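Chapter 7

Rules for Machines That Open Doors

Before you start

By the end of this chapter you should be able to tell a law from a standard and a standard from a habit, write a stop condition that a tired person can apply, and read a test report without being charmed by it. You will need your risk worksheet from Chapter 6. If you filled it in with pencil, good. You are about to change it.

7.1 The trouble with doors

A door is the first thing most people suggest when asked what a household robot ought to handle, usually right after they suggest the dishes. It looks like a gift to the engineer. It has one handle, it moves along one path, and it has been in the same place since the building went up. Toddlers open doors. Cats open doors, if the handle is a lever and the cat is sufficiently annoyed.

Now write down everything that can go wrong. The handle may turn a little and stick. The door may be locked, in which case a machine with strong arms and no manners will keep pulling. A person may be standing on the other side, reaching for the same handle. The door may have a closer on it, a spring with opinions, which will bring it back against the robot's wrist just as the robot starts through. There may be a rug. There is nearly always a rug.

Students who list these hazards for the first time tend to reach 24 or so and feel pleased. The worksheet used at the Gorov training center has 39 lines, and the last several were added after somebody was surprised. Every safety document has lines like that, and you can usually spot them, being oddly specific. "The operator shall not hold the door open with a foot" was not written by a person with a rich imagination.

7.2 Laws, standards and habits

Three kinds of rule apply to the work in this book, and people mix them up with great confidence.

A law is made by a government, and breaking it has consequences that arrive in the mail. Laws about machinery are mostly broad. They will tell you that equipment must be safe for its intended use, and leave you to work out what safe means at four in the afternoon with a customer waiting.

A standard is an agreement, written down, about how to do a thing or how to check that it was done. Following one is often voluntary until a contract or a law points at it, at which moment it stops being voluntary and everybody looks for their copy. Standards are where the numbers live: how hard a moving arm may press on a person, how quickly it must stop, how the stop button should look and where it should be. Always check which edition your contract names. It may well be an older one than the edition on your shelf.

A habit is what your own shop does. It may be written in a handbook or only in the head of the person who has worked there longest. Habits are where most accidents are prevented, and also where most bad practice is kept warm. "We always do it this way" describes both.

Nicanor Gallardo, whose notes on lab practice are used throughout this part of the book, puts a small L, S or H beside each rule in his shop manual. It is a dull exercise and you should do it. A rule marked H can be changed by your team after a proper discussion. A rule marked L can't be changed by your team at all, however good the discussion was and whoever brought the coffee.

7.3 The case of the Kuvitz handle

The Kuvitz team was writing a procedure for a two-armed robot that would open inside doors in an office building. The first draft of the stop rule read:

Stop the robot if it behaves unexpectedly.

Everyone signed it. It is hard to see how anyone could refuse. The trouble appeared in the first review, held on 19 June 2019, when the operators were asked what "unexpectedly" meant. One said any contact with the door outside the handle. Another said any movement of the idle arm. A third had taken it to mean anything that made her jump, and she admitted that by the second week she jumped much less.

The second draft was longer and uglier, and much better:

Stop the robot if any part of it other than the working gripper touches the door, the frame or the wall.
Stop the robot if the handle has been pressed for 2 seconds and the latch has not released.
Stop the robot if the idle arm leaves its marked rest area.
Stop the robot if any person enters the swing of the door from either side.
If you are wondering whether to stop the robot, you have already decided.

The last line isn't proper standards language, and an outside assessor from Nurnodholm asked for it to come out. It stayed in the shop manual, marked H.

7.4 Test in simulation first, and say so

Good practice is to try a new motion in simulation before trying it on hardware. A simulated door can be hit as often as you like. It doesn't dent, it doesn't bill you, and it holds no grudge. You can change its weight, move its handle, and run the same attempt all night while you are at home asleep, which a lab manager will tell you is the safest place for you.

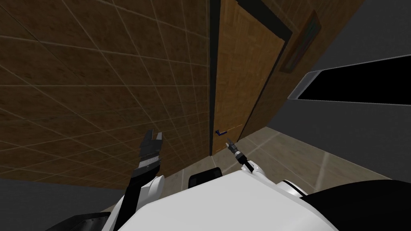
What simulation can't do is sign your report for you. A handle in software turns exactly as smoothly as the person who modeled it believed handles turn. Real ones are worn, greasy, painted over, or fitted upside down by a cousin. So a test report must state which runs were simulated and which were physical, in separate tables, with separate totals. Adding the two together makes a large and handsome number that means nothing.

The report should also record what was varied. If all your attempts used the same starting position, you have run one test many times – a fine thing to do, provided you call it that. Write down the failures in the same detail as the successes. Reports that describe each success in a paragraph and then mention "minor issues" should be sent back, politely, with a blank page attached.

Last, keep the stop conditions switched on in simulation. People turn them off to save time and then forget, and the machine arrives at its first real door having practiced for weeks under rules that don't apply there.

7.5 Words used in this chapter

Assessor: a person from outside your team who checks your work against a standard. Be nice to them. They have seen worse, and they will have to see yours again.

Idle arm: the arm not being used for the task. It is still powered and deserves the same respect as the other one.

Residual risk: the risk left after you have done everything you planned to do. It is never zero, and a worksheet that says zero should be read again by someone else.

Stop condition: an event, described so that two people would agree it had happened, after which the robot must be stopped.

Warm-up exercises

1. Choose a door you use every day and list its hazards for a two-armed robot. Swap lists with a classmate and mark each hazard you missed.

2. Rewrite this rule so that two people would apply it the same way: "Keep a safe distance from the robot while it is working."

3. Find a rule posted on a wall at your school or workplace. Mark it L, S or H, then find out whether you were right. Allow more time for the second part.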